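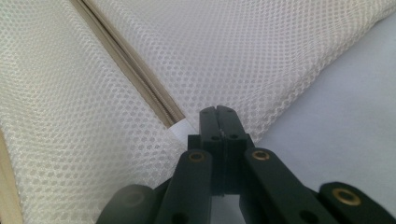

Workshop notebook - brake section
Entry for December, opened 14:10

Subject: front disc run-out, Ranska van, third visit.

The vehicle was returned with the same complaint of pedal shake under light braking. Discs were last replaced 1,000 miles ago, with Trokano pads fitted at the same time. Run-out was measured at 8 points on each disc. The nearside disc is within limits. The offside disc is not, and the high spot moves with the hub when the disc is turned one hole round. The hub face was found to carry a ridge of rust beneath the disc seat.

Action: hub face cleaned back to bare metal, disc refitted, wheel bolts tightened in stages. Run-out on the offside is now within limits. Tadeo Zapata repeated the reading and agreed it.

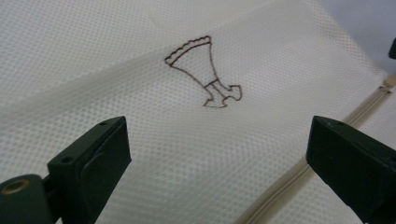 White mesh bag with dark outline design.

Pads were kept. Wear is even and there is no glazing. The Irnier set held in stores under shelf 13 remains unissued and should stay there until Orellana confirm the part number.

Outstanding: road test - to include repeated light stops from moderate speed. The customer is to be asked to return after a further 1,000 miles. Hub faces are to be checked before any disc is condemned.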